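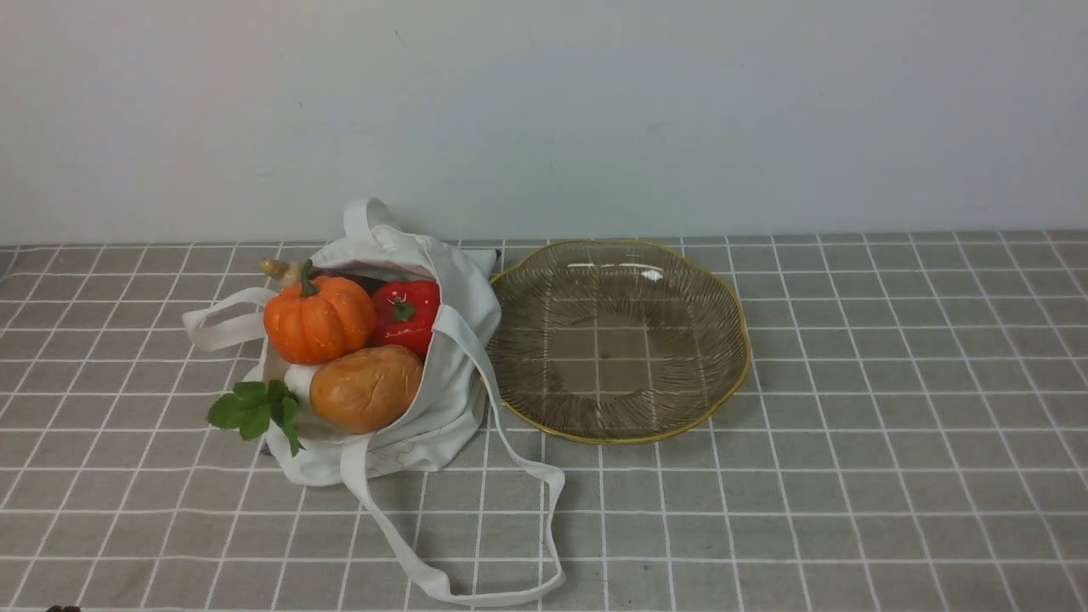 Bench notes, May – indigo vat, second attempt

Started 8 in the morning, windows open, kettle on. Really pleased with how this one is going so far, so I'm writing it all down before I forget what I did.

The first vat (the one in the old stockpot) went off after a fortnight. Smelled wrong, no coppery skin on top, and the liquid had gone a dull navy all the way down, so there was too much air in it and not enough sugar. I tried to rescue it with more fructose and a good deal of hoping. Tipped the last of it on Monday's cloths, if you saw those on the line and wondered why they looked like dishwater.

This time I've gone back to the plain 1-2-3 recipe: one part indigo, two parts lime, three parts fructose, by weight. The indigo is the Brilau powder, which is much finer than the last lot and wets out beautifully. I ground it with pebbles and warm water in a jam jar for a good long while anyway, and there wasn't a single floating speck when I let it stand. The pebbles are worth it!

Water at 50 to start, in the tall bucket with the lid. Fructose in first and stirred till clear, then the indigo, then the lime a spoonful at a time. Stirred in one direction, slowly, brought it to a stop against the side and let the whirlpool die down. Lid on.

First check, about an hour later

Already a bronze film and a few dark blue bubbles gathering in the middle. Under the surface it's a murky olive. Stirred again, lid on, bucket wrapped in the old blanket.

Second check, after lunch

Lovely! Clear amber when I dipped the glass jar in and held it to the window, like strong tea. The flower on top is thick and properly purple. I could have started dyeing there and then, but the sludge hadn't settled and I've spoilt good cloth that way before. Left it till the afternoon had nearly gone.

Cloth

Scoured everything yesterday with soda ash, and it's amazing how much yellow muck comes out of cotton sold as ready to dye. The Plenedero calico was the worst, two changes of water before it ran clean. The linen offcuts from Rallside hardly coloured the water at all.

Test strips, all soaked in plain water first and squeezed well:

Calico, one dip – pale sky, a bit patchy near the fold where I let it touch the side.
Calico, three dips – a good even mid blue. Best of the lot.
Linen, three dips – darker than the calico and with more life in it, slightly green at the edges until it had hung for a bit.
Linen, 8 dips – very deep, nearly ink. Some of it rubs off on the thumb, so it needs a long rinse and probably a vinegar bath before it goes near anything pale.
Old bedsheet (polycotton) – washed-out denim whatever I did. Fine for wrapping things.

Each dip was a slow count to a hundred and then the same again in the air, hung by one corner so the drips run off in one place. I still think the moment it comes out yellow-green and turns while you're looking at it is the best thing in this whole workshop. I called out loud and I was the only one in.

Things to sort out

The pH paper is nearly finished, 13 strips left in the tub. I'd like to get the narrow range sort next time, as telling 10 from 11 on this one is guesswork.

The clamps from the Kazemi set leave rust marks if they're left on between dips. Use the wooden blocks and string for folded pieces until we find something better.

Need a net or a rack to hang in the bucket so the longer lengths don't trail in the sludge. An old chip basket might do it.

Topped up with 500 g... no, checked the scales, that was the whole bag of lime. What went in was a level teaspoon, plus two of fructose, and stirred at the end of the day. If anyone is in before me, please look under the lid but don't stir until it's been warmed up again. Sit the bucket in hot water in the big sink, that's plenty.

Next: the arashi pole, with the calico.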